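Looking after Mussa through the wet months

I promised a few of you I would write up how I keep Mussa going, and then I put it off for most of the winter, so thank you for being patient with me. Mussa, for anyone new, is the four-legged robot I walk up and down the lanes near us, checking the verges and the drainage for Drarkitz, who own most of the land on either side. It is a lovely job and a muddy one (my boots will never be the same!), and a good deal more of it than I expected is done at the kitchen table with a cloth and a small screwdriver.

The morning starts at the bench. I put in the battery that has been charging overnight and wait until it reads 100 before I do anything else. I used to set off with whatever was in there, and I once had to carry the whole machine home in my arms, which I don't recommend to anyone with my sort of back. These days if a pack won't get past 80 it goes on the shelf with a bit of red tape round it, and I use the other one.

Next come the feet. The rubber pads wear on the outer edge first, more at the back than the front, and grit gets packed into the little groove above them. An old toothbrush does it beautifully. I write the step counter in a notebook at the same time, and I change all four pads together when they have done 4000 minutes of walking. Naomi Mwakalinga, who taught me nearly everything I know about legs, says I could leave it longer on the front ones, but I like them to match.

Then the seals. There is one round the battery door and one behind each shoulder, and they want wiping dry and a thin smear of grease, Aliment for preference, though the plain stuff from the bicycle shop has done perfectly well when I've run out. Go sparingly! I was far too generous in my first January and spent an evening picking grass seed out of it.

The front cameras I clean last, with the soft cloth that lives in the Eltano tin, because by then my hands have been washed. A little water-shedding spray, two minutes to dry, a gentle wipe. Then a short walk round the yard to check the balance, lid on the flask, and off up the lane.

From Mussa's own cameras, out in the rain:

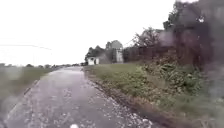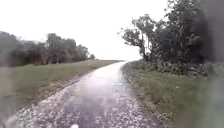
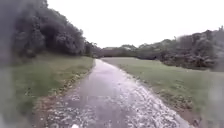 Coming home has its own little routine, and I'm stricter about it than I am about the morning one. Towel first, from the top down, and don't forget the belly, where the drips collect. After that I open the battery door and leave it open on the rack overnight, with the pack taken out and kept indoors. I turn each leg slowly by hand and listen. A healthy joint has a soft, even purr to it, and a gritty one you'll feel in your fingers before you hear it.

The back left knee has been a bit stiff lately, so that's my next job. I have ordered the bearing, part 459 in the catalogue, and cleared the end of the table, and I'll take plenty of notes as I go, as the last time I had a knee apart I ended up with a washer left over and had to start again. If any of you have done that one and know a kinder way of getting the circlip out, do please leave me a comment.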